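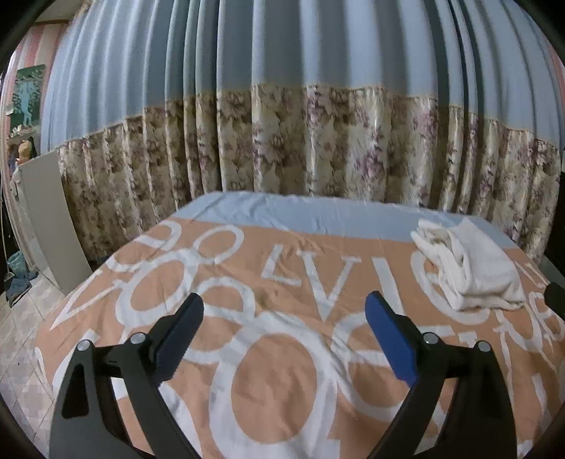 A bed in front of a pleated curtain.

About Us | Club Information

Kolodow Women's Football Club fields five teams, from under-nines to the senior squad, and trains at the Lener Road ground. Harriet Sorensen is head coach, and Itzel Sandoval directs the youth program. The club has 40 registered senior players. Tryouts are held each May, and players new to the sport are welcome to attend. Questions about registration should be directed to the club secretary, Eliseo Cuevas.

Last updated: 2022-06-23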